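4.2. Recogida de demostraciones con pinzas de mano

Antoniadis y Grímsdóttir sostienen que las demostraciones con pinzas de mano sustituyen a la teleoperación sin pérdida apreciable. Nuestros datos no permiten afirmar tanto.

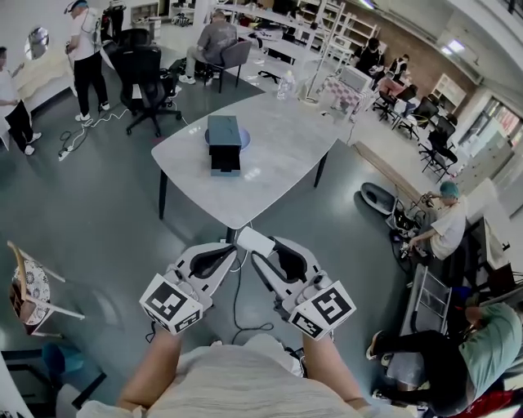
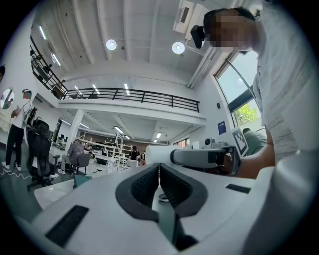
Figura 3. Pinzas de mano con marcadores fiduciales, vistas desde la cabeza (primera imagen) y desde una de las pinzas (segunda).

De las 200 demostraciones grabadas para Harkulon descartamos 19 por pérdida de seguimiento. El filtro favorece las trayectorias lentas y puede inflar la tasa de éxito. Tampoco sabemos cuánto aporta la vista de cabeza: la ablación se repitió con solo 8 semillas y la diferencia cae dentro de la dispersión.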